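12 shares · 3 comments

3. Collecting demonstrations by hand

3.1 Why we moved away from remote control

Our first attempt at teaching the folding tasks used remote control. Fahad Abbasi sat at a desk with a pair of handheld controllers and drove the two arms while watching a screen, and we recorded everything the arms did. It worked well enough for rigid objects. Cups and boxes were picked up and put down without much fuss. Cloth was another matter entirely. The operator had no feeling in the fingers, the picture on the screen lagged a little, and by the time a crease looked wrong it had usually been wrong for a while. Abbasi, who is a patient man, got 13 usable folds out of his first full afternoon.

The delay was only part of the trouble. When people fold a cloth they make dozens of small corrections with the fingertips, most of them without noticing, and very few of these survive the trip through a controller. The recordings looked stiff, and the policies we trained on them were stiff as well: they would close on the edge, miss by the thickness of one layer, and carry on as if they were holding something.

We therefore switched to direct demonstration. The demonstrator holds one gripper in each hand and simply does the job at a table. The change in the quality of the recordings was plain within the first session, and we were delighted by it – people who had struggled with the remote setup were folding at something close to their normal pace. A gripper is still clumsier than a hand, and we think that is useful, since the demonstrator is forced to solve the problem with the same kind of jaws the robot will have.

3.2 Views of the work

We use two kinds of view, one close to the jaws and one from above. The close view is where the policy gets most of its information about the cloth. The overhead view tells it how the two tools stand in relation to each other and to the table.

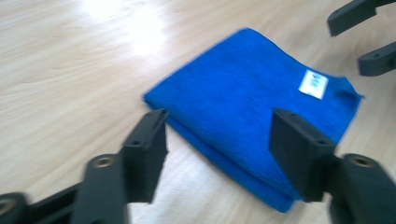
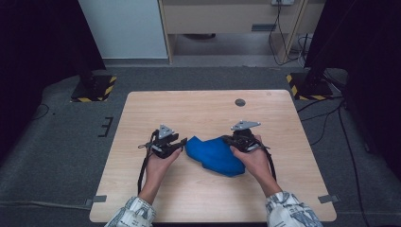 Figure 4. Work on a blue folded item with the hand-held grippers, seen from a gripper (first picture) and from above (second picture).

Choosing where each tool should close turned out to be the most interesting part of the whole study, and the part where demonstrators differed most from one another. Some like to take a fold at its very edge, others prefer to come in over the top and press down before closing. The close view in Figure 4 has one pad standing just beside the thick folded edge and the other over the cloth, just below the small white label, and from the fingers' position alone it would be hard to say which of the two habits is being followed. A label of this kind is a lovely thing to have in view. It gives the policy a landmark on a surface that is otherwise all one colour, and Nazanin Salehi found that attention maps from the trained policy settled on it again and again. Whether this is a strength or a weakness is open to argument. We ran a second set with unlabelled cloths to find out, and report it in Section 5.

3.3 Instructions to demonstrators

We kept the instructions short. Demonstrators were asked to start with both jaws open, to fold at a comfortable speed, and to leave the finished cloth flat on the table with the jaws clear of it. If a fold went wrong they were told to put it right and keep going. We did not throw these recordings away. Rostam Akbari argued early on that the recoveries would be worth more than the clean folds, and the results bear him out handsomely: a policy that has watched someone rescue a slipped corner will try to rescue one itself.

Each demonstrator did 30 folds, with a break halfway. The tools are heavier than they look in use, and wrists tire before attention does. In the pilot, carried out in April at the Tedside workshop, we allowed people to go on as long as they liked, and the later folds became noticeably hurried. The halfway break cured most of this.

3.4 From recording to training data

Recordings were trimmed at both ends and the streams lined up in time using Oltik, our in-house tool. Simin Jafarzadeh then watched every recording at double speed and marked the moments at which a jaw closed on cloth. This is slow work and we would love to see it automated, but the marks proved so helpful in training that we were unwilling to give them up. Where she was unsure whether the jaw had taken one layer or two, the recording was passed to Abbas Ghasemi for another opinion. The two of them agreed more often than we had expected.

Disagreements nearly always concerned the underside of a fold, where neither view shows much. A pad can hide exactly the layer one wants to see, and the overhead view is too far away to settle the matter. We left these moments unmarked. A touch sensor in the pad would help here, and a version of the Plallis gripper with such a sensor is now being built. Early tests on the bench are very encouraging, though we have not yet used it for any of the results given in this paper.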